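Questions We Hear a Lot About Bedspreads, Throws and Pillows

Welcome, and thank you for stopping by the Drasach Bedding help page! We answer a great many letters in our little Katstead workroom, and these are the ones that come back most often.

How often should I wash a textured bedspread?

Less often than you might fear. If you sleep with a sheet between you and the spread, once a season is plenty for most homes, and a good shake out of the window does wonders in between (we do ours on the first dry morning we get). Wash it alone on a gentle cycle, because those raised knots love to catch on zippers.

Can I dry a cable-knit throw on the line?

We'd ask you not to, please. A wet knit is heavy, and the cables pull long and never quite forgive you. Lay it flat on a towel, pat it back into shape and leave it be, even if it takes a day or two.

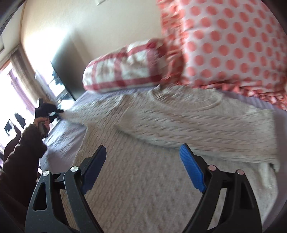

Once it's dry, you can fold it over the foot of the bed or simply toss it on and let it fall where it likes. Knits are happier folded than hung in a closet, too.

Do dots and gingham really go together?

They do, and it's one of our favorite pairings! Keep both in the same family of reds, let one pattern be larger than the other, and put something quiet underneath, such as a plain lavender or cream sheet.

How do I keep a ruffled pillowcase from going limp?

Take it out of the dryer while it's still a touch damp, tug the ruffle gently along its length with your fingers, and press only the flat part. A little spray starch is fine on cotton.

Do you sell the Jedetti throw all year?

Yes, though January is when we run low, so do write ahead if you have your heart set on one. Returns are welcome for 60 days, washed or unwashed.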